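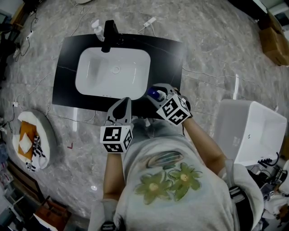

Jacobs
Builder, solderer and sweeper-up, the Flodlow project
Page last updated March 2021

Flodlow FAQ

I get the same emails over and over (I like getting them, please keep writing!), so I've put my answers on one page. If yours isn't covered, the contact form still works.

So what is Flodlow?

It's my home-built two-armed robot, or it will be when both arms are running on the same afternoon. I want it to do small bathroom and kitchen jobs, like picking up a bottle, moving it over and putting it back. I teach it by doing those jobs myself with a pair of hand-held grippers, and then the arms get to have a go at copying me. Most of my evenings go into the hand-held part, so that's what most of this page is about.

Why don't you just program the moves?

I tried! I spent a whole winter writing out positions by hand for Flodlow's grandparent, a wobbly one-armed thing called Plarnus. It could move a cup from one coaster to another as long as I never bumped the table. Somebody bumped the table. Showing the machine a job lots of times, with the bottle in a slightly different spot each time, suits me far better, and I'd sooner be on my feet than typing in angles.

What are the cubes with the black patterns on them?

Markers. Each gripper carries one white cube, and each printed face has its own pattern, so the tracking software can work out where the gripper is and which way it's tilted. It's a cube so that when I twist my wrist there's usually still a face to read. Print them matte. My first set was on glossy photo paper and under the vanity light they turned into little mirrors.

Do the patterns have to be perfectly flat?

Flat enough that you can't feel a bubble with your thumb. I use a glue stick and an old library card as a squeegee. Double-sided tape is quicker, but the corners lift after a week or two in a steamy room and then you're chasing a tracking wobble that you'll swear is a software problem. (Ask me how many nights I lost to that one.)

What are the grippers made of?

The bodies are printed in grey and the claw tips in black, and the tips are the bit you'll be replacing, so print spares. Each gripper went through 6 versions before my hands stopped complaining. The early ones had a lovely chunky handle that looked great on the bench and gave me a sore thumb before supper.

Can they hold anything slippery?

Small bottles are fine. The little one with the blue cap is my standard test piece and I've picked it up more times than I'd care to admit. Big heavy shampoo bottles are a different story: squeeze hard enough to lift one and the claw starts to flex. Bars of soap, forget it.

Why practise around a sink?

A sink is a mean place to work, and I mean that as a compliment. There's a basin to reach over, a faucet to steer around, and a counter that's one colour while the bowl is another, and the software gets fussy about that. A tidy workbench made everything look easy, and then the arms fell apart in a real room. Keep your electrical bits well away from running water, please. The tap stays off whenever I've got gear out, no exceptions.

How many demonstrations do you need?

More than you want to do. My current folder has 2569 of them, and a fair few are junk I haven't had the heart to delete. If you're starting out, pick one job and stick to it until you're thoroughly sick of it, then change something small, like where the bottle starts. Going straight from bottles to folding towels was my mistake and the results were soup.

What is Flumar?

The bit of software I wrote to line everything up: cube positions on one side, claw opening on the other, all on one clock. It isn't pretty. There's a button labelled "don't" that I keep meaning to rename. I'll share the code with anyone who asks, but you get it as is, spelling mistakes in the comments and all.

What has all this cost you?

$1490 so far, counting both arms, filament, the motors I cooked and the cables. So many cables! I haven't counted the printer, which I already had, or snacks. You can build just the hand-held grippers for a small slice of that, and I'd suggest you do, then see whether you still like the hobby before you buy any motors.

I only have a small place. Is there room?

If you can stand at a counter and swing your elbows, yes. Give your wires one side of the floor and keep them there. I've got a rule that nothing crosses the spot where my feet go, which came in after a stumble that cost me a perfectly good claw tip.

Do your arms get tired?

Oh yes. Holding both grippers out in front of you is a workout. I do 7 minutes and then put them down, even if it's going well. Especially if it's going well, I get sloppy when I'm pleased with myself. You can see it in the recordings too, the claws start to dip.

Can I buy a set from you?

Sorry, no. I can barely keep my own pair going. The print files are free to take, though, and if you come up with a nicer handle I'd love to see it.

Will it ever clean the bathroom?

My family asks this one the most. Right now the left arm can nudge a bottle along a counter and the right arm can pick it up if the mood is right. I'm hoping to have them passing it from one to the other by May. Scrubbing the tub is still my job.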